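Open Day at the Gonedberg Bottle Works and Pottery
30 August 2019
Filed under: Days Out, Small Museums

We had been meaning to go to Gonedberg for three summers running, and every year something got in the way (a wedding, a flooded basement, then the year I wrote the date on the wrong page of the calendar). This August we finally made it, and I'm so glad we did, because it was one of the nicest days out we've had in a long while, and I came home with sore feet, a bag of plums and far too many opinions about glaze.

The old works sits at the bottom of the town, down by the river, and for most of the year you can only look at it through the gates. On the open day they let you into nearly all of it, from the clay sheds to the packing hall, and the whole thing costs 5 at the gate, with children free. We took the early bus from Primesden, which winds through every village in the valley and stops at places where I could see neither a house nor a person, and still it got us there before the gates opened. There was already a line! Everyone in it seemed to have brought a folding chair, so I suspect the regulars know something about how the morning goes.

What surprised me first was that it's really two businesses that grew together. The pottery came first, making storage jars and pickling crocks for the farms. The bottling side came later, when a brewing family called Tunico took over the spring behind the clay sheds and started selling dark beer and a kind of sour cherry soda up and down the valley. For a good long stretch they shared a yard, a boiler and a horse. The guide for our group had a lovely dry way of telling all this, and she was very patient with a man behind me who wanted to know the name of the horse. (It was Dinu. There is a street named after him now, and we walked down it later to find ice cream.)

The clay sheds are cool and dim and smell the way a garden does after rain. You walk along a raised path with the settling pits on either side, and the guide explains how the clay was left to sit through a winter before anyone was allowed to touch it. Then you come out into the sun, cross the yard, and go into the kiln house, and that was the high point of the day for me. The big kiln is as tall as a house inside. You're allowed to step in through the loading door, 12 people at a time, and look straight up at the opening in the top, where a little circle of sky comes through. At full heat it reached 1,325 degrees, and it took days to cool down enough to unload. The men who unloaded it wrapped wet sacking around their arms and were paid partly in beer, which I suppose was the first real cooperation between the two businesses.

I spent so long in there that my husband went on without me and I had to catch up with him at the salt glaze display. If you've never read up on salt glazing, do, it's fascinating. They threw handfuls of salt into the fire, and the vapor settled on the pots and left that orange-peel skin you see on old crocks. There's a board with test pieces stuck to it, each one from a different spot in the kiln, and you'd never guess they had all been made from the same clay. I wanted to take the whole board home.

After that came the bottling side, which I had expected to rush through and didn't. Before paper labels were common here, you knew whose beer you were drinking by the shape of the bottle and the mark pressed into its base, and bottles went back and forth between the brewery and the villages for years. A child could earn pocket money by returning them. The guide said a good bottle might be filled 100 times before it chipped, and that the women in the washing room could tell by the ring of the glass whether one had a hairline crack. She tapped two for us, one sound and one cracked, and I'm sorry to say I couldn't hear any difference at all, though everybody around me was nodding.

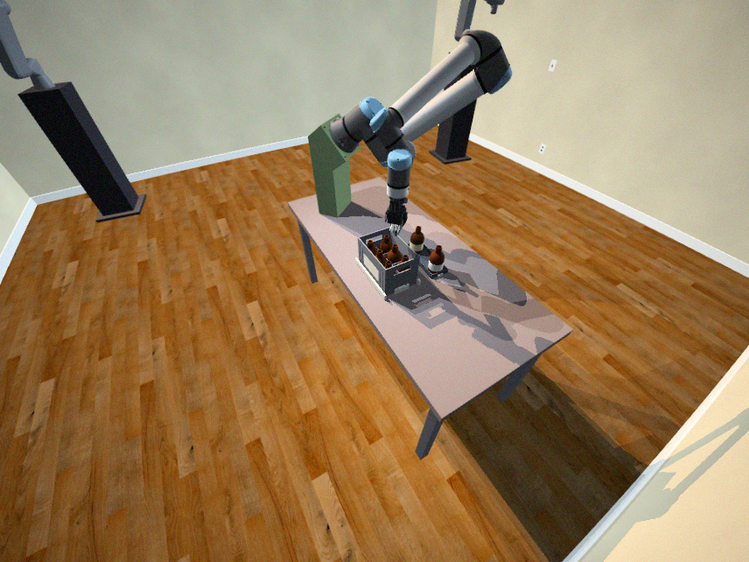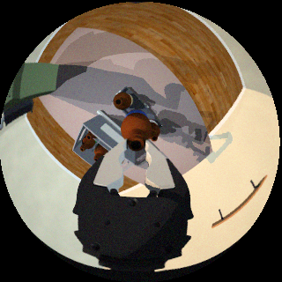

Lunch was in the yard under the chestnut trees, at long tables where you sit down next to whoever happens to be there. We had bean soup with smoked sausage, and bread from the bakery up the hill, and a cucumber salad so good that I went back for a second bowl and then, a little ashamed of myself, a third. The cherry soda is still made to the old recipe, more or less, and it's much sharper than you expect. I loved it. My husband took one sip and handed me his, so that worked out very well for me.

In the afternoon we split up. He went to the talk on the river and the old barges, which ran long and which he is still telling me about. I signed up for the throwing class, where you get a lump of clay, a wheel and a very kind teacher for half an hour. Mine was going to be a mug, and then it was going to be a bowl, and it ended its life as a sort of saucer. They'll fire it and mail it to you if you leave your address, and I did leave mine. The girl at the wheel beside me, who can't have been older than nine, made a perfectly good little jug on her first try and looked over at my saucer with real sympathy.

Some practical notes if you're thinking of going next year. The yard is cobbled and rough, so wear proper shoes, and if you use a stroller or a wheelchair, ask at the gate for the side entrance by the river, where the path is smooth. The shop takes cash only. The seconds table, where they sell pieces with small flaws, is the best thing in it and was nearly bare by two o'clock, so go there first and leave your purchases at the desk while you look around. I got a small brown crock with a crooked lid and it already has salt in it, next to the stove. There are restrooms by the packing hall and again near the clay sheds, and the second set had no line at all.

The last bus back to Primesden leaves from the top of the town, not from the river stop where you get off in the morning, and it's a steep walk up with a bag full of pottery. Give yourself twenty minutes and stop at the fruit stand on the corner, where we bought the plums.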